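The Long Way to a Short Contract

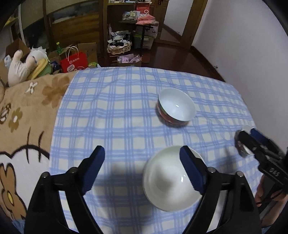 When Zoi Zervas left the big firm in Sokness and hung out her own shingle in Vullulthorpe, she figured she'd spend her days on wills and the odd fence dispute. What came through the door was small businesses, dozens of them, carrying contracts they had signed without reading (and who could blame them, with some running to 48 pages!).

So she started rewriting them. Her supply agreement for Lazaridis, the family bakery on Trestwood Street, came down to 3 pages, and she is prouder of it than of anything she argued in 20 years of courtroom work.

"People sign what they can't follow, and then they call me in a panic," she told me over a second pot of coffee, and then a third. "I'd like them to call me first."

She charges a flat $2000 for a full rewrite and lets clients pay it off over the year. The waiting list now runs into December, and she's looking for a junior associate who likes short sentences.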